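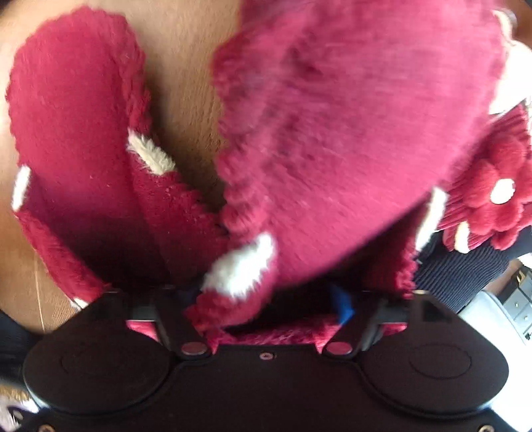 For most of the last century, the town of Groltstead made slippers. The Delaunay works, a long brick building beside the canal, employed 322 people at its peak and sent pairs to department stores all over the country. The fabric people remember best is plush, a cloth with a raised pile that stays soft through years of wear. Deep red was always a favorite, and it still is. Deep red plush picks up lint, too, and pale specks show on it plainly, a complaint that comes up in Delaunay's customer letters as far back as the town archive goes.

Tülin Soylu started at the works as a cutter when she was 19. She now runs Villerari, a workshop with five employees on the upper floor of the old dye house. They make house shoes, cushions and linings, and they take in repairs by mail. October is the busiest month, when people get their winter things out of the closet and find out what the moths have done.

"Cutting is where you win or lose," Soylu says. "The pile has a direction. If the left one runs up and the right one runs down, they look like two different colors."

She marks every roll with chalk arrows on the back before it goes near the table. The cutting is done from the back as well, with short strokes, so the blade parts the base cloth and leaves the pile alone. A new hire spends the first month on scraps.

The cloth used to come from a mill across the street. When it closed, Soylu spent a winter looking for another and settled on Kerkard, a family firm that still weaves in short runs. The smallest order is 100 yards. That is a lot of one color for a shop her size, so she plans the year around four or five shades and turns down requests for anything else.

Prices have gone up. A pair of lined house shoes now costs $112, and Soylu says she loses some customers over it. Others send the same pair back for new soles three or four times.

The Delaunay building was sold last spring and will be turned into apartments. The cutting tables were offered to anyone who could carry them out. Soylu took two - one for the shop, and one that is still in her garage, waiting for a new leg.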